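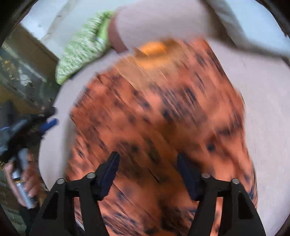 Spotted orange fabric and a green patterned cloth on a pale surface.

Home | News | Programs | Get Involved | Contact

Household Textile Collection Resumes at Skotley

19 March 2024
2 min read

The Skotley Household Textile Exchange has resumed its regular collection following the winter closure in January. Residents may again bring clean fabric, clothing and bed linen to the Manzano Street entrance during posted opening hours.

The Exchange distributed 3,000 textile items last year to households, schools and sewing groups in the district. Printed fabrics remain the category most often requested, and stock of these is currently low. Animal prints, florals and bright solid colors are welcome in any size larger than a pillowcase. Plain sheets in white, cream or beige are also needed for the lining and backing of quilts.

Donors are asked to observe the following when preparing items:

Wash and fully dry all fabric before delivery. Damp items cannot be stored and will be returned.

Fold each piece separately. Mixed bundles take considerably longer to sort, and small pieces are easily overlooked inside larger ones.

Place patterned and plain fabrics in separate bags where possible. Remove pins, needles and loose hooks.

Cushion covers are accepted with or without zippers. Cushion pads, pillows and comforters are accepted only if unopened. Curtains with metal weights should be taken to the Burneo depot, which has the tools to remove them.

Each donation is limited to 3 bags per visit. Larger donations, including estate clearances, should be arranged in advance through the Exchange office, extension 529.

The Drodero Fund has renewed its support of the sewing room for a further year. The grant will cover thread, machine servicing and replacement cutting mats, and will allow the Exchange to prepare 200 fabric packs for school use. Teachers wishing to reserve packs should submit the request form before the end of the term. Packs contain assorted cottons, and particular colors cannot be guaranteed.

Shares: 14 | Comments: 2

Previous | Next | Back to News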